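The Table Takes It All
By Rhea Quiambao

I have wiped down a lot of tables in my life, and I still can't walk past a marked-up one without licking my thumb and having a go at it. My grandmother did the same. She ran the kitchen of a boarding house in Clekstead, built in 1893 and drafty as a barn, and her worktable had been scrubbed so often it dipped in the middle — you could roll an orange to the low spot from any side. We did, constantly!

So when the Grimgate supper club asked me to spend a Friday with the washing-up crew (dinner for 137, bless them), I said yes before I'd asked about shoes. Wear good shoes.

What I wanted to know was how people who do dishes all day feel about scuffs. Mrs. Calimlim, in charge of the drying end, sorts them by thumbnail. If it lifts, it's dirt. If it doesn't, it's history, and she leaves it alone. Her kit is a damp cloth, baking soda and an old toothbrush for the corners.
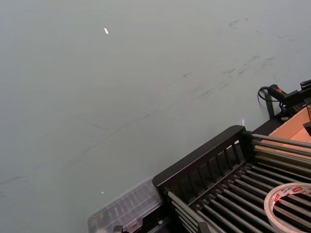
She's just as firm about racks. Plates go in by size, biggest at the back, and no bowl ever sits on top of another bowl. I broke that rule within 5 minutes and got a look I'd last seen in March from my dentist.

At home that night I pulled my own rack off the counter and scrubbed between the rods — nearly an hour of it, with the radio on. The counter underneath had a ring I'd been blaming on the coffee pot. I tried my thumbnail. It lifted.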